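Miteck 行政与设施部｜关于客房楼层引入自动化设备的说明(连载)

一、自 2025年2月16日起,Tadarlow 会务中心住宿楼层的部分日常整理工作由移动机械臂协助完成。现将有关安排及对各岗位的影响分条说明,供同事查阅。

二、本阶段设备承担的工作限于四类:房间地面低处物品的拾取、桌面物品归位、线缆与插座周边的例行查看,以及布草车在走廊内的短途转运。床铺整理、卫生间清洁和宾客沟通仍由客房同事负责,职责不作调整。

三、选择上述四类工作,依据的是去年8月的岗位访谈。受访同事反映,反复弯腰和蹲下查看家具背后,是每班体力消耗较大的环节。访谈记录已存入部门共享目录,各班组可随时调阅。

四、设备由 Luremari 提供,夹爪为双指结构。进入客房后,设备先沿墙边低速行进,对圆桌下方、踢脚线附近及墙面接口处逐一查看,再决定是否拾取物品。遇到线缆时一律停止夹取,只作标记,由当班同事到场处理。
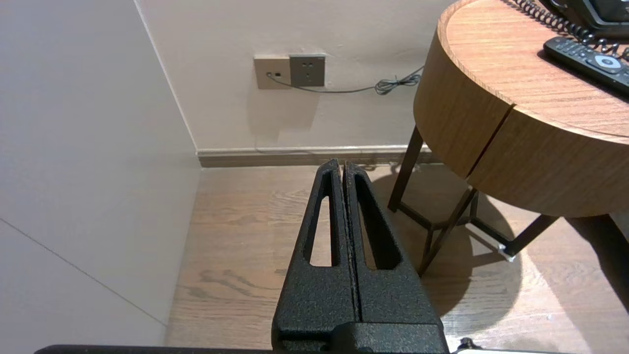
图:夹爪位于客房木纹地面上方,前方为墙面接口、线缆与圆形边桌。

五、关于桌面物品。电话机和遥控器的摆放位置各房型不尽相同,设备按房型图归位。如宾客自行移动过物品且房间仍在入住期内,设备不得触碰。续住房间默认不派设备进入,确有需要的,须由楼层主管在系统中单独开启。

六、关于人员。首批参加操作培训的同事共26人,均来自现有客房班组。培训期间计入正常工时,通过考核后岗位名称增加“设备协同”字样,津贴自次月起发放。未参加培训的同事,原岗位、原班次、原待遇不变。

七、关于工作量。部分同事担心引入设备后每班房间数会上调。现明确:试行期内每班定额不作上调。设备停机或故障时,相应房间按原流程办理,所耗时间据实登记,不计入个人考核。

八、关于记录。设备所摄影像仅用于作业复核,保存7天后自动清除,不用于考勤,也不用于评价个人工作表现。确需延长保存的,须经行政与设施部书面批准,并告知当班同事。

九、关于安全。同事进入设备作业中的房间前,应先按门侧暂停键,待指示灯转为常亮后再入内。任何同事均有权随时停止设备,无须事先请示,事后在交接本上注明时间和房号即可。

十、试行范围为约100间客房,由 Nic Giolla 负责现场技术支持,驻点设在布草间旁的值班室。试行期满后,部门将汇总各班组意见,再行确定是否扩大范围。

十一、意见和建议可填写交接本附页,或投入员工餐厅入口处的意见箱,署名与否均可。涉及班次和津贴的问题,请直接向所在班组的主管提出,部门将在收到后书面答复。

Miteck 行政与设施部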